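Open Day at the Birkstead Robotics Hall
Gallery and notes from the March visit

Birkstead opened its robotics hall to the public for one afternoon in March. The hall is normally closed to visitors, apart from school groups that book ahead. We signed in 111 people over the afternoon, more than the room was set up for, so groups went in 15 at a time and the wait at the door got long after three o'clock. Thank you to everyone who stood in the hallway.

There were 9 stations. Most ran on a loop, with a short break between rounds so the operators could reset the tables and answer questions. The notes on this page follow the order of the route, starting at the coat racks and ending at the loading door.

Sign-in and safety talk
Each group got a short talk before going in. Visitors were asked to stay behind the yellow tape, keep bags off the floor, and leave the red stop buttons alone. Two stops were pressed during the afternoon, both by staff.

Station 1, sorting line
The Ziment sorter is the oldest machine in the hall. It takes mixed bolts and washers off a short belt and drops them into bins by size. The counter was set to zero in the morning and read 1,776 parts at closing. Younger visitors liked this one best, mainly on account of the noise.

Station 2, pallet stacking
Empty cartons only, for safety. The stacker ran at half speed. Several people asked whether it could handle bags of feed or soil, and the operator explained that it would need a different gripper and a new program for the layers.

Station 3, two-arm table
The tables in this part of the hall are used for work with everyday items: clothing, school supplies, bags, kitchen things. Soft items are harder for the arms than boxes, as they change shape when they are touched. Walls and table covers are changed often, so that the arms do not get used to one background. 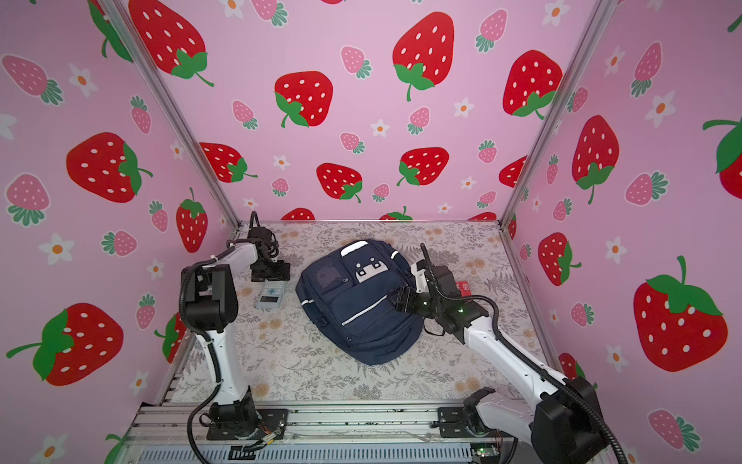
Questions at this station were mostly about zippers and straps. A zipper usually takes both arms, one to hold the fabric and one to pull. Straps slide and fold under themselves, and a task can fail on a strap that a person would move without thinking. The operators said they would like to see more worn and overfilled bags on the tables, and a few visitors offered theirs.

One parent asked how long it takes to teach a new task. The answer was that it depends on the task and on how much the items vary. A single object put down in the same spot every time is quick. The same task with many objects in many positions can take weeks.

Station 4, Bukhari inspection bench
The bench checks molded caps for cracks and short fills. Visitors were given a tray of good and bad caps and asked to sort them by eye before the bench did it. Most groups missed one or two of the bad ones.

Station 5, floor carts
Two carts carried totes between taped squares and stopped when someone stepped into their path. The second cart was taken off the floor late in the afternoon with a low battery. The other one finished the day alone.

Station 6, Gullberg welding cell
The cell was shown with the power off. The guard doors were open so people could see the fixture and the turntable. Sample welds were laid out on a bench and could be picked up. We had requests for a live weld, but the hall does not have enough eye protection for a crowd.

Stations 7 and 8, controls and wiring
These were the quiet stations. One had an old control cabinet with its door off and the main parts labeled. At the other, visitors could write a short program and run it on a small desktop arm. Some people stayed here for most of their visit, and a second chair would have helped.

Station 9, repair bench
Worn parts were set out with a card beside each one giving its hours of use. The gearbox that had been cut in half was handled so much that its card had to be rewritten.

Notes for next time
The hallway needs signs and a place to sit. The sorter should be farther from the safety talk, which was hard to hear whenever the belt was running. Several people asked for an evening session, and we are looking at whether the hall can be staffed for that.

Gloves, a child's gray scarf, and one travel mug were left at the coat racks. They are at the front desk and can be picked up during office hours.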